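Home Talks Archive About Contact

Folding for People Who Would Prefer Not To
Speaker notes, household evening, October 2024

Opening. Wait for the tea queue to sit down. It won't, so start anyway.

Good evening. I've been given 18 minutes to talk about folding knitwear, a subject my family believes I could cover in four. The hall at Lovomia seats 60 and I see most of you have gone for the back, near the biscuits. Sensible.

Ask for hands: who folds jumpers? Who hangs them? Who has a chair? (Let the chair people laugh. They always know each other.)

The chair. I had one for years. It was bought for reading. In August I took everything off it and found a cardigan I had already replaced. Twice, if you count the one from the sale. Pause here and look rueful.

Main point, say it slowly: a jumper on a hanger grows. It gets shoulders where you haven't got any, little pointed ones, and the hem creeps down until you're wearing a tunic. A drawer does none of this. A drawer does moths, but that's next month's talk and somebody else's problem.

Where to fold. People ask for a folding table. You have a folding table, you sleep on it. The bed is the right width and near enough the right height, and if you start at bedtime you have to finish. Make the bed first, or at least get the bottom sheet flat. I once folded a whole wash on top of a duvet and it was like doing origami on a trampoline.

Colour of the sheet. Skip if running late. A loud sheet is a help with dull knitwear. I own a great deal of oatmeal, and on an oatmeal sheet I've lost whole sleeves.

The fold itself (use the grey jumper from the bag, NOT the good one):
Front down. Smooth it with the flat of the hand, no tugging.
One side in to the middle, sleeve laid back down along itself.
Other side the same.
Bottom up to the neck, or in thirds if your drawers are shallow.
Turn it over and walk away.

The walking away is where most of us fail. There's a strong urge to improve it. I've seen the Jugah method, which has 53 steps and a cardboard template, and I've tried it, and the jumper looked wonderful until I put it in a drawer with other jumpers.

Slide up now.

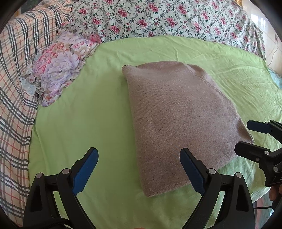

3 min read

A rough rectangle, then, on a lime-green fitted sheet. Leave this up while they look at it. It's rumpled on top and it bulges a bit over the folds, and I'd put it in the drawer exactly like that. Knitwear is thick. It won't lie down like a shirt and there's no use being stern with it.

Point out the ribbed edge at the upper left, rolled over. I don't flatten ribbing at this stage. Someone will say the sheet is wrinkled. It is. Move on.

Question I get every time: do the folding boards work? Modach sells one and so does Plendatum, and I own both, which tells you how well the first one went. They're fine for T-shirts. Mine lives behind the wardrobe.

If there's time, do the blanket. Same idea, bigger arms. Ask for a helper from the front row, if there is a front row.

Finish by sending them to the swap table. There are 300 hangers on it from my own wardrobe clear-out, free to anyone who wasn't listening. Cups back to the hatch, please.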